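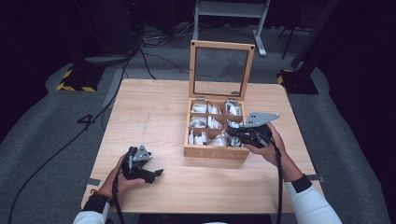 Katalin Bárány a écrit :
Pour moi la dérive de la gauche ne vient pas des mors. Avant de démonter, débranche le câble côté pince, rebranche-le à fond et refais le zéro mors fermés. Si la valeur bouge quand tu tires un peu sur la gaine, c'est le connecteur.

Posté par molette12
Fait ce matin. Zéro refait mors fermés, la valeur tient tant que la pince est posée. Dès que je la prends en main et que je laisse pendre le câble, je perds 3 points sur l'ouverture, toujours dans le même sens. La droite ne bouge pas.
Je rappelle le réglage : deux pinces Urnaria tenues à la main, une table, la boîte à thé au milieu, couvercle ouvert vers l'arrière. Lecture de l'ouverture sur le boîtier Baluyot, firmware d'origine. J'ai déjà échangé les deux ports du boîtier et le défaut suit la pince.

Posté par r_delcourt
Si ça suit la pince, ça peut encore être le câble. Tu as échangé les câbles entre eux ou seulement les ports ?

Posté par molette12
Seulement les ports. Le câble gauche passe dans la gaine avec les autres, il faut que j'ouvre tout pour le sortir.

Posté par Katalin Bárány
Alors tu n'as rien prouvé, câble et pince sont restés ensemble. Échange les câbles au niveau des poignées, pas besoin d'ouvrir la gaine. Tu auras gauche et droite inversées à la lecture, ce n'est pas grave pour un essai.

Posté par fraise_et_taraud
Je ne suis pas d'accord pour chercher le câble en premier. Sur les Urnaria que j'ai eues en main, le défaut classique était la vis de l'axe du mors qui se desserre. Le capteur lit l'axe, donc un peu de jeu et la lecture part. La plaque triangulaire du dessus pèse aussi, et quand on incline la pince tout le jeu passe du même côté. Ça expliquerait que la valeur tienne posée et pas en main.
Contrôle en deux minutes : tu bloques un mors entre deux doigts, tu bouges l'autre, tu regardes si la lecture suit sans retard.

Posté par r_delcourt
Le poids de la plaque, je n'y crois pas trop. Elle est vissée sur le corps, elle ne touche pas à l'axe.

Posté par fraise_et_taraud
Elle est vissée sur le demi-corps supérieur, et c'est ce demi-corps qui porte le palier. Chez nous le palier avait pris du jeu à cause de ça. Après, je ne dis pas que c'est le cas ici.

Posté par gumska
Question bête, les câbles descendent directement devant la table vers le sol ? Sur la photo on dirait qu'il n'y a pas de point d'accroche entre la pince et la moquette. Tout le poids du câble est repris par le connecteur. Et à gauche il y en a un qui traîne par terre, un coup de pied dedans et c'est la pince qui prend.

Posté par molette12
Oui, ils pendent. On avait essayé de les faire monter par le haut, sur un bras, mais ça tirait sur le poignet et les gestes au-dessus des casiers devenaient raides. Par le bas c'est plus confortable.

Posté par gumska
Par le bas d'accord, mais avec une reprise d'effort. Une boucle de velcro sur l'avant-bras, le câble passe dedans, tu laisses un peu de mou jusqu'à la pince. Le connecteur ne porte plus que ce mou.

Posté par Katalin Bárány
D'accord avec gumska pour la boucle, mais pas sur l'avant-bras si l'opérateur a déjà une bande noire au poignet et en plus un bracelet à gauche. Ça finit par s'accrocher. Je préfère un collier sur la poignée elle-même, derrière la main. Et pour la gauche, retirer le bracelet pendant les prises, de toute façon.

Posté par molette12
Noté pour le bracelet.
Résultat de l'échange des câbles aux poignées : le défaut est passé à droite. Donc câble. Désolé fraise_et_taraud, j'ai quand même contrôlé les axes, pas de retard à la lecture.

Posté par fraise_et_taraud
Pas de souci, au moins c'est contrôlé. Je mettrais quand même du frein filet faible sur la vis d'axe la prochaine fois que tu ouvres.

Posté par r_delcourt
Pas de frein filet à cet endroit, le mors est en plastique et certains produits le fissurent. Serrage à la main, un trait de vernis sur la tête pour voir si elle tourne, et on vérifie à l'oeil.

Posté par fraise_et_taraud
Jamais eu de fissure. Chacun fait comme il veut.

Posté par molette12
Pour le remplacement, je prends le câble d'origine ou je resserti ? Patstead propose le connecteur seul, mais il faut la bonne pince à sertir.

Posté par Katalin Bárány
Câble complet. J'ai resserti deux fois sur du Patstead et les deux fois j'ai eu un faux contact en moins d'un mois. Le fil est très fin, l'isolant recule quand on serre.
Une fois le neuf monté :
- zéro mors fermés, pince posée à plat
- ouverture complète, noter la valeur
- 50 cycles ouvert-fermé à la main, câble pendant
- relire le zéro et l'ouverture complète
Si tu retrouves les mêmes valeurs tu peux repartir.

Posté par gumska
50 c'est court. Chez nous c'est 500 avant de remettre un poste en service, sinon les défauts de gaine ne sortent pas.

Posté par Katalin Bárány
500 à la main, tu trouveras quelqu'un d'autre pour les faire. 50 en bougeant vraiment le poignet valent mieux que 500 sans le bouger.

Posté par r_delcourt
Pendant que le poste est arrêté, reprends aussi la position de la boîte. Deux butées collées sur la table, côté charnières, et elle ne recule plus quand on appuie sur les sachets du fond. Attention à laisser le couvercle libre derrière. Avec le panneau transparent, s'il retombe sur un mors, c'est le mors que tu remplaces.

Posté par molette12
Je vais faire les butées. Pour la table j'ai déjà un repère au sol.
Câble neuf monté en fin d'après-midi, collier derrière la main, bouts traînants rangés le long du pied de table. 50 cycles faits, zéro identique, ouverture complète identique. Je refais une lecture demain à froid et je poste les valeurs.

Posté par gumska
Garde l'ancien câble et coupe le connecteur, comme ça personne ne le remonte par erreur.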